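Flirnau – tape and small parts sorting, data card

Version of 5 December 2018
Maintained by Kavitha Rodrigues, Sukik, Trostodgate site

What is in this set

The set contains 1107 recordings of two-arm sorting work. Small round goods, mostly rolls of tape, are put into a yellow tray and taken out of it again. 454 of the recordings were made with an operator guiding the arms by hand control. The rest are replays under the program. Please do not mix the two groups without reading the column "source" first.

Why we made it

In our packing room, people filled these trays by hand for the full shift. From May the arms take part of this work. The operators now prepare the trays, watch the cell and correct it when a roll is placed badly. This is a different job, and some of them like it less – it has more waiting and more looking. We write this here so that users of the data know where it comes from and who did the work in it.

Views

Each recording has a wrist view and a view of the whole table.
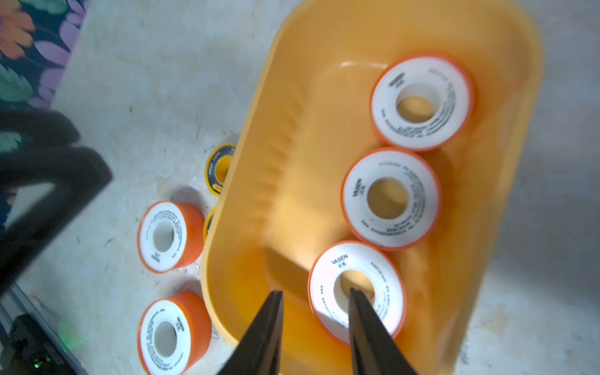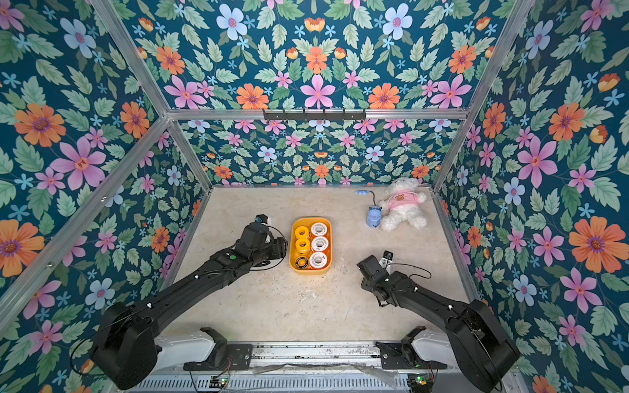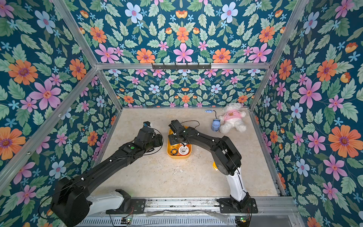

The yellow tray is in all three views.

What changes for the operators?

The lifting and placing becomes less, and the checking becomes more. Operators keep the same pay and the same shift times. Each of them received three days of training before working with the cell, and each of them can stop it at any moment without asking the shift leader. A stop is never counted against the person who made it. In the first weeks two operators asked to return to manual packing, and this was accepted.

Files

recordings/ – one folder for each recording
labels.csv – start, end, source, result
notes.txt – remarks of the operators, translated into English

The file notes.txt has 1833 lines. Many are short ("roll fell", "arm slow today"), but for us they were the most useful part, and we ask you to read some of them before you train anything.

Known problems

The result column was filled by two different people, and they did not always agree what is a good placement. Where they disagree, the value is "unclear". We did not repair this.

Time stamps in the folder Joseph (the name of the older control computer) are one hour behind.

Use

Free for research and teaching. It should not be used to measure the speed of single workers – operator names were removed and we ask that you do not try to find them again. Questions and corrections go to Kavitha Rodrigues at the Trostodgate office.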